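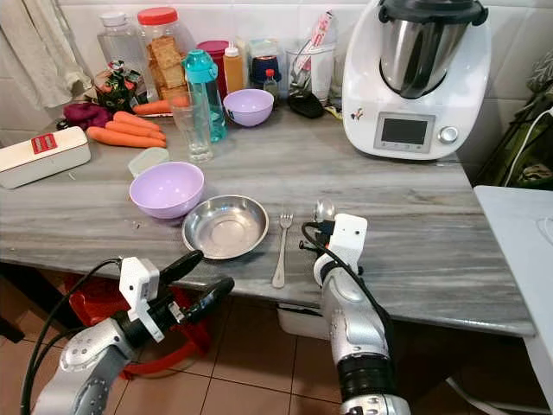

## Setting up the two-arm cell at a kitchen counter

Set aside an unhurried morning for this part, especially if it is your first Lonier cell. Most of the trouble people bring to us later goes back to a cable that was routed in a hurry, and it's a lot nicer to find that out now than with a fork in the gripper.

You will need the Plavel hand controller, the hex keys from the tool roll, a soft cloth, and a few everyday things to pick up: spoons, a fork, a plate, a couple of light bowls.

1. Switch the cell off at the main switch and wait for the status light to go out. Please don't skip the wait, even if the arms look settled.
2. Park the stand so that both arms face the long side of the counter, then lock the casters. Leave 200 mm between the stand and the counter edge.
3. Follow each arm cable from the wrist back down to the base with your fingers. It should hang in an easy loop along the arm, with enough slack for the elbow to bend all the way. If it feels tight anywhere, open the nearest clip and feed a little more through.
4. Check the screws on both wrist housings. Snug is plenty — the threads are shallow, and we have seen more of them stripped than shaken loose.
5. Wipe the face of each housing and the inside of the gripper fingers. Cooking grease is the usual culprit when a grip starts to slip.

**Caution:** Keep your hands out of the space between the arms and the counter whenever the power is on. The arms can start moving without a sound.

6. Power up, open Toma on the controller, and choose **Home both arms**. Homing takes up to 2 minutes.
7. Set grip force to 7 on each side and offer the gripper a spoon, handle first. Close slowly. 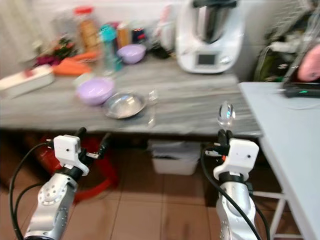 8. With the spoon held, raise the arm 100 mm and lower it again at slow speed. If the spoon turns in the fingers, go up one step in force and try once more. If it still turns, clean the finger pads again before going any higher.
9. Repeat with the other arm, then save the settings under a name you'll recognize in August.

**Note:** Shiny steel and clear plastic or glass can confuse the depth reading. Dreleck pads, sold separately, help with the grip but make no difference to the sensing, so try moving a lamp first.

When you finish for the day, take everything out of the grippers, choose **Rest**, and let both arms settle before you switch off.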